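Kirnen (Übungspaket)

Kirnen ist ein zweiarmiges Übungspaket für die Greiftechnik, das von der Firma Woldemariam zusammengestellt und unter dem Namen der Produktreihe Astevora vertrieben wird. Es richtet sich an Berufsschulen, Hochschullabore und kleinere Werkstätten, die das Zusammenspiel zweier Roboterarme einmal in aller Ruhe kennenlernen möchten, ohne gleich eine ganze Fertigungszelle anschaffen zu müssen. Zum Paket gehören neben den Armen die Steuersoftware Emum, ein gedrucktes Begleitheft und eine Sammlung von 31 Übungen, von denen die meisten mit ganz alltäglichen Gegenständen auskommen.

Aufbau

Beide Arme arbeiten über einer gemeinsamen hellen Tischfläche und tragen jeweils einen schwarzen Greifer mit zwei Fingern, der an einem silberfarbenen zylindrischen Gehäuse sitzt. Wer zum ersten Mal davor steht, wundert sich vielleicht über die Kabel, die in weiten Bögen am Handgelenk entlanglaufen; das Begleitheft widmet ihnen ein eigenes, recht liebevoll geschriebenes Kapitel und empfiehlt, den Bogen lieber etwas zu großzügig als zu knapp zu bemessen.
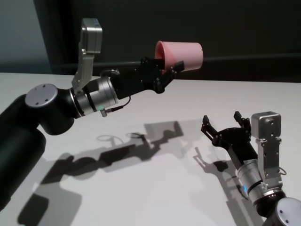 Die Steuerung übernimmt Emum, und zwar für beide Arme gemeinsam, so dass man Bewegungen des einen auf die des anderen abstimmen kann. Das Programm lässt sich wahlweise über eine grafische Oberfläche oder über Textbefehle bedienen. Anfänger bleiben erfahrungsgemäß lange bei der Oberfläche, und das ist auch völlig in Ordnung — die ersten beiden Übungsblöcke setzen gar nichts anderes voraus. Gespeicherte Abläufe können später geöffnet, ergänzt und an andere Gruppen weitergegeben werden.

Die Becherübungen

Am bekanntesten sind wohl die sogenannten Becherübungen, die im Heft den dritten Block bilden. Ein einfacher Kunststoffbecher wird gegriffen, angehoben, gedreht, auf die Seite gelegt oder mit der Öffnung nach unten abgestellt. Das klingt zunächst nach einer Kleinigkeit, doch ein sich verjüngender Becher verlangt, dass man sich über die Griffhöhe und die Schließkraft Gedanken macht, und gerade darin liegt der Reiz der Aufgabe. Wer zu fest zugreift, verformt die Wand, wer zu zaghaft ist, verliert den Becher beim Drehen.
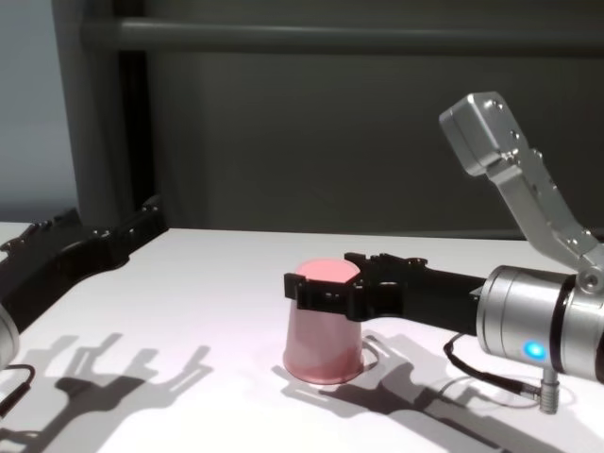 Emum fand das Umdrehen anfangs viel schwieriger als das Anheben, schreibt eine Nutzerin im Forum des Herstellers, jedenfalls kam es unserer Gruppe so vor, bis wir die Drehung in zwei Schritte geteilt und dazwischen eine kurze Pause gesetzt haben. Der Vorschlag fand dort viel Zustimmung und steht inzwischen auch im Heft. Die Übergabe von einem Arm zum anderen folgt erst im vierten Block, dann allerdings gleich in mehreren Varianten, mit aufrechtem und mit liegendem Becher.

Für diese Übungen wird empfohlen, den gerade unbeteiligten Arm mit geöffnetem Greifer in einer Warteposition zu halten. So bleibt der Weg zum Gegenstand frei, und der zweite Arm kann ohne langen Umweg hinzukommen.

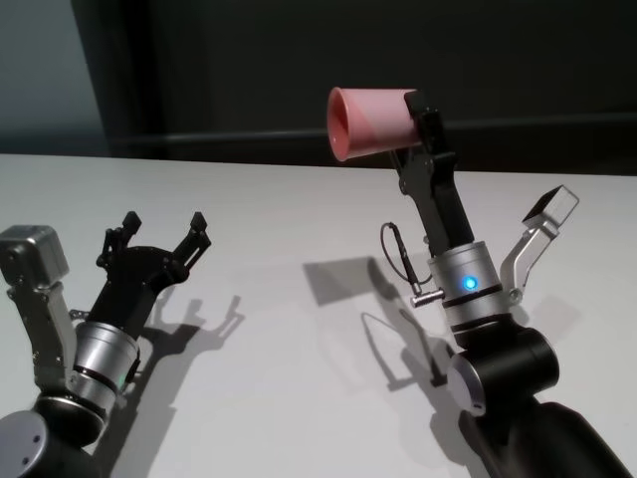 Lieferumfang und Betreuung

Das Paket wird in 6 Kisten geliefert und trägt die Bestellnummer 1410. Das Begleitheft umfasst 254 Seiten, wovon ein guter Teil auf Fehlersuche und Wartung entfällt — ein Umfang, der manche Lehrkraft erst abschreckt und später doch dankbar zum Regal greifen lässt. Auf Wunsch bietet Woldemariam eine Einführung vor Ort an, die einen Vormittag dauert und bei der die Arme gemeinsam eingerichtet werden.

Zur Wartung gehört vor allem der regelmäßige Blick auf die Greifer, deren Finger aus gelenkig wirkenden Teilen mit Aussparungen bestehen und mit kleinen Innensechskantschrauben versehen sind.
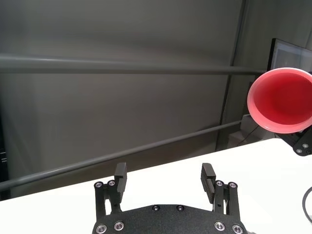
Das Heft rät, den Sitz der Schrauben vor jedem neuen Übungsblock zu prüfen und die Fingerkuppen mit einem trockenen Tuch abzuwischen. Ersatzteile sind einzeln erhältlich, was in Besprechungen des Pakets immer wieder lobend erwähnt wird. Bemängelt wurde dagegen die etwas umständliche Ersteinrichtung von Emum. Eine überarbeitete Fassung des Programms ist für September angekündigt; bestehende Abläufe sollen sich darin weiterverwenden lassen.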